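Gallery: Bins, Drawers and the Odds and Ends in Them

September 1, 2021

I love a mixed bin. Give me a clean row of labeled boxes and I'll nod politely, but give me a tray where a wrench, a pen cap and half a doorbell have been living together and I'm happy for the whole afternoon! Over the past year I've been going around with Sânziana Crăciun, looking into other people's catch-all bins, shop drawers and parts trays, and this page gathers my favorites. The earlier sets are written up as notes only (the old host lost those pictures when we moved the site over in February), and the newest one has its picture in place further down.

1. The Rallow drawer
A kitchen drawer in an old row house, deep enough to lose a forearm in. Birthday candles, a tape measure with a cracked case, takeout chopsticks, a brass key that fits no door in the building. We spent an hour with it and Sânziana found a second tape measure under the first. The owner had been looking for that one!

2. Lungu's button tin
The oldest thing in the gallery, and the one people write to me about. Lungu is a tailoring shop up a steep flight of stairs, and the tin sits by the sewing machine with 530 buttons in it. I know the number because we tipped them onto a bedsheet and sorted them by color, which took until dark. Horn, shell, plastic, a few covered in green wool. The shop keeps them mixed on purpose, and says you find a better match when you have to dig. I believe it.

3. The screw jars at Lusa
Lusa repairs bicycles and the occasional wheelbarrow. The jars hang by their lids from the underside of a shelf, so you unscrew the jar and the lid stays up there (such a good trick, and I've since done it in my own garage). There are 60 of them. Sixty lids in a row, some from pickles, some from baby food, and the one at the far end holds nothing but bent spokes.

4. A toolbox bought closed
Sânziana got this at a yard sale without opening it, which is how she buys most things. Inside: a good block plane, three bad chisels, a bundle of receipts, and a layer of sawdust so fine it had packed down like flour. She kept the sawdust layer in place for a week so I could come and see it. The plane cleaned up beautifully, by the way.

5. The Wekix tray
Wekix is a little paper printing studio, and the tray is where everything goes at closing time. Bone folders, clips, pencil stubs, a roll of gummed tape. In the morning they sort it back out, and by night it's full again. I'd have gone every day if they'd let me.

6. Gray bin with a hex key
My favorite of the new ones, and a big reason I wanted to get this page up again.
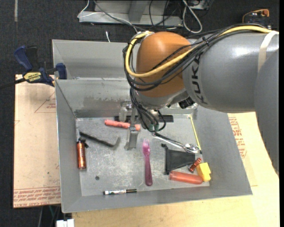
Look at that floor, all those scuffs and scratches in the pale gray metal! The black hex key is what I keep coming back to, lying on the diagonal with its short end turned up, and then that coppery orange cylinder with the black top by the left wall (a little flashlight, maybe?). The salmon-red one toward the back is a lovely color against all that gray.

Marcel wrote in to say that a mixed bin is all very well until you need the one hex key that fits, and that he drilled a block of scrap oak years ago so his stand up in order of size. He says he hasn't lost one since, apart from the smallest, which he thinks went into the vacuum.

I'm torn on this, Marcel! A drilled block is a handsome thing and I'd gladly put yours in the gallery. But I like the rummaging, and I like what comes up while I'm looking for something else. Last month I went in after a pencil sharpener and came out with a spare fuse, a guitar pick and the little spring from a pen I'd given up on.

If you have a bin, a drawer, a coffee can or a bucket that has filled itself up over the years, please send it in. Don't tidy it first! A short note on where it sits and what you reach into it for is plenty, and I'm always glad to hear about the strangest thing in there. Drawers next, then glove compartments, and Sânziana has been promised a look into a piano stool.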